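Reretti Cricket Scorecards: data card

Ball-by-ball records of limited-overs club matches, typed from paper scorebooks. Maintained by Ziad Salameh. The current release holds 372 innings from 91 grounds.

Files
innings.csv: one row per innings
balls.csv: one row per delivery, extras included
players.csv: player IDs, names removed
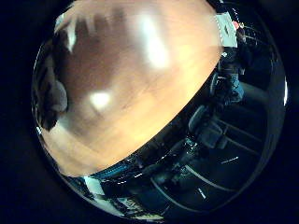
Warm tan surface, close view.

Format
Matches are 40 or 30 overs a side. The field overs_max gives the limit set at the toss. Rain-reduced games keep the original limit and carry the revised one in overs_rev. Wides and no-balls have their own rows and do not advance ball_no.

Known problems
Juswood Cup innings lack bowler IDs before the second season. Dursun scorers wrote leg byes as byes in up to 30 innings; these are flagged lb_suspect. Run-outs at the non-striker's end are not marked separately.

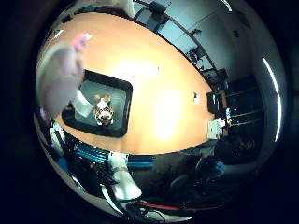 Each club has a short code and an icon for use in plots. The Wukmont icon is missing from this release, and the plotting script falls back to a gray square. Replacement icons should be simple shapes that still read at small size; a small toy figure with two pointed ear-like tufts, like the one standing in the black-rimmed tray, would work as an outline. Send icons as SVG.

Changes
January: fixed duplicate ball_no values after no-balls. Added overs_rev.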